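Speaker notes: "The Shared Table: Care of Meeting Rooms and the Things Left in Them"
Facilities and Workplace Services, staff session
Speaker: Siobhán Dunne
April 16, 2021

Opening (two minutes)

Good morning, and thank you for attending. Please hold questions until the section on unclaimed items, where most of them tend to belong. Paper copies of the revised room sheet are by the door.

My purpose today is to set out how meeting rooms at Rumidura are to be left at the end of a booking, and what we do with objects that remain on the tables. The revised procedure was prepared with Njoroge Waweru of Reception Services and has been approved by the building office. It applies to every glass-walled room in the building.

Background (three minutes)

Last September our office handled 200 requests concerning items left in meeting rooms. The total number of room bookings that month was 1,780. Most of the requests were settled the same day. The remainder took far longer than they should have, usually for want of a note saying which room an item came from.

Pause. Ask who has had to trace the owner of a gift bag. Allow a few replies.

The objects in question are ordinary ones. They are books, calculators, paper bags from a tea shop, flowers. They are seldom of great value, but they belong to somebody, and the next group is entitled to a table it can use. 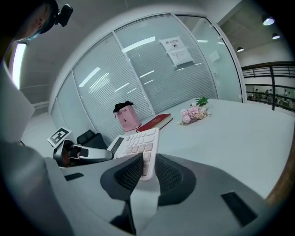 We therefore divide the contents of a room into two groups. The first is what we call room items. Artificial flowers and small potted plants belong to this group wherever they appear on the room sheet. They stay on the table and should not be carried from one room to another, even for a special visit. Kamarul Jugah keeps the master list and will amend it on request.

The second group is personal and team items. A calculator, a hardcover book, or a gift bag falls here unless it carries an inventory label. Such items are collected at the close of the booking day and taken to the reception desk.

Handling (four minutes)

Go slowly in this section. New staff will be taking notes.

Gift bags are to be carried by the base as well as the handles. Paper bags with rope handles have torn on the stairs on 3 occasions this year. Staff do not look inside a bag beyond what is needed to check for food.

Books are closed and kept flat. Loose pages stay where they were found between the leaves.

Calculators are switched off where there is a switch, and placed in the padded tray.

Artificial flowers are dusted weekly with a dry brush. Please do not water them. Béla Kovács has asked me to mention this again, and I do so with his thanks. Live plants are watered on Mondays by the floor team.

Tables and glass (two minutes)

White tabletops show marks readily. Use the Zorell cloth, slightly damp, and work toward the edge. Wooden edging is wiped separately and dried at once.

Notices taped to the glass are official postings. Cleaning staff should work around them and report any that are peeling. A notice in any language is treated in the same way, and no one should take one down on the assumption that it has expired.

Blinds are left as found. Chairs are returned to the table with their backs clear of the glass.

Unclaimed items (three minutes)

Reception holds an item for 11 working days. Each one receives a tag with the room, the date, and the initials of the person who collected it. After that period it passes to the building office, which makes the final decision. Rafferty Mahmoud is the contact for anything fragile or difficult to store.

If asked about visitors from Makokha or Bovumach: the same rules apply. The host of the meeting is contacted first, then the visitor.

Take questions here. Allow ten minutes at most.

Closing

Remind everyone to sign the attendance sheet. The new tags will be issued from the supply cupboard on the second floor, and old tags may be used until they run out.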